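I'd been told the record fair at Jimberg was a two-coffee drive, and it was a three-coffee drive. You come off the highway, go past the grain silos, and then the road just keeps deciding to be a road for a lot longer than the map suggests. I was meant to be there when the doors opened at ten. I pulled into the paddock they were using for parking at twenty to eleven, and there was already a bloke walking back to his ute with a stack of LPs up to his chin, looking like he'd won something.

For anyone who hasn't been, Jimberg is an old woolstore that gets turned over to music people one weekend every April. It's half record fair, half concert weekend, with dealers downstairs in the daytime and bands upstairs at night. I've wanted to go for years (my sister's been three times and never shuts up about it) and this year Nandberg were playing the Saturday night, so that settled it. I booked the motel before I'd even checked whether I had the weekend off.

Entry was $12 for the fair, or $85 for the whole weekend with both concerts. I went the $85, got a paper wristband in a colour I can only call hospital green, and headed straight for the dealers.

## Downstairs

It's big in there! Long rows of trestles, the smell of lanolin still in the floorboards, and somebody at the far end playing Brazilian stuff through a pair of speakers the size of fridges. I had a list and I abandoned it inside ten minutes. The first table I stopped at was all film soundtracks, and the next was nothing but Eurovision, sorted by year and then by country, and I spent far too long there arguing with a stranger over whether a runner-up ever deserves a reissue. (They do. Plenty of them.)

What I came for was the first Stetsiuk album, the one with the blue sleeve, from before they added the second singer. I've only ever had it as a dubbed cassette with my cousin's handwriting on it. I asked at five or six stalls. One dealer hadn't heard of them, one had sold a copy on the Friday, and one told me at length why I should prefer the third album, and I let him finish because he was enjoying himself.
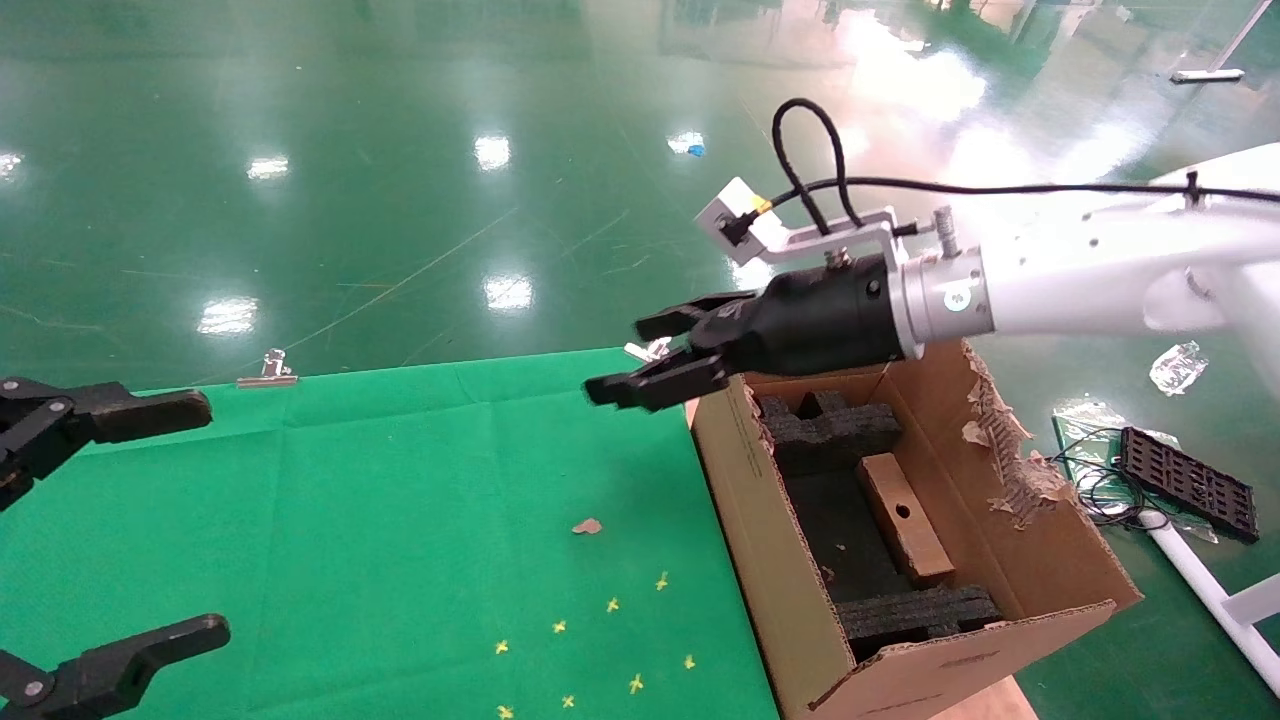

I did find it in the end, on a table near the toilets, filed under J. No idea why. The sleeve had a coffee ring on the back and the inner was missing, but the vinyl looked lovely when I tilted it under the lamp, and the woman knocked a bit off without my asking. I carried it round under my arm for the rest of the day like a clutch purse.

Lunch was a potato rosti with a fried egg from the van out the side, and I ate it on a hay bale next to two retired schoolteachers from up the coast who had come for the Sunday choir. They'd been to every Jimberg since it started. They told me to get upstairs early on the Saturday if I wanted to see anything, as the posts get in the way, and to bring a jumper. Both excellent bits of advice, and I took one of them.

## The afternoon talk

At three there was a talk by Ivana Huenchumán, who produced the new Nandberg record and plays accordion on most of it. I'd assumed it would be twenty minutes of thank-yous. She went for over an hour and could have gone for two. She played us the bare demo of "Iretti", just voice and a foot tapping on a kitchen floor, then the version that's on the album with the brass on it, and then a middle version they threw away which I liked better than either. You could hear people in the row behind me going "oh, no, that one".

She was funny about the band, too. They'd hired a house to record in and hadn't checked what was next door, and what was next door was a kennel, so every quiet passage on side two was done between one and four in the morning. She said if you turn it up enough in the last song you can hear a beagle. I've tried since I got home and I can't find it, but I've got cheap speakers and I'm going to keep trying.

Somebody asked her about streaming and she pulled a face and said next question, and got the biggest laugh of the afternoon.

## Upstairs

The concert space holds 600 and I reckon it was full. I'd gone up at half past six for an eight o'clock start and still ended up with a post slightly in my way, so if you go, believe the schoolteachers. No jumper, either. It's a tin roof and once the sun's down it gets cold until the crowd warms it up.

The support was a duo whose name I didn't catch over the feedback, all loops and whispering, not really my thing. Then a long changeover, and then Nandberg walked on without a word and started with the slowest song they've got. That's a nervy way to open to a room that's been on its feet for an hour and a half, and it worked on me completely. By the time the brass came in on the third song I'd forgotten about my knees.

They did nearly all of the new album and a handful of old ones. "Iretti" came second last, in an arrangement much closer to the thrown-away version (I yelled, I couldn't help it), and Ivana Huenchumán came out for it in the same cardigan she'd worn to the talk. The sound was muddy up the back, I'm told. Where I was, left side, a third of the way down, it was beautiful. My one grumble is the encore, which was a cover they obviously love and I obviously don't, and it went for eleven minutes.
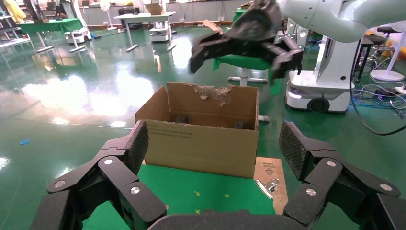 Sunday was a gentler sort of day. I slept in, missed the choir (sorry, ladies) and got back to the fair for the last couple of hours, when the dealers start wanting to drive home lighter and the prices come down. That's when you go through the stuff under the tables. I like that part best, I think. I got a live seven-inch, two CDs for my brother-in-law, and a songbook for an instrument I don't own.

I left at two to beat the dark home, and the paddock had gone a bit soft, so there was a fair amount of pushing of other people's hatchbacks. A kid in a Nandberg T-shirt down to his knees directed the whole operation with a rolled-up poster.

## If you're thinking of going

Take cash. There's a machine at the pub but it ran out on Saturday arvo and the queue was grim. Some of the dealers do card, but the ones with the good stuff mostly don't.

Book the motel early, or camp. The camping's on the footy oval and looked perfectly nice, with proper showers. The motel was fine too, apart from the bar fridge, which sang.

Weekend pass if you want the concerts, day entry if you only want to dig. The Sunday night was a songwriters' round, which I had to skip for work, and my sister says it's always the sleeper hit of the weekend. She would say that, she's never had to be at a desk at eight the next morning.

The Stetsiuk plays perfectly, by the way. There's one click in the second track, and it's in a different spot from the click on my cousin's tape, so I keep flinching in the wrong place.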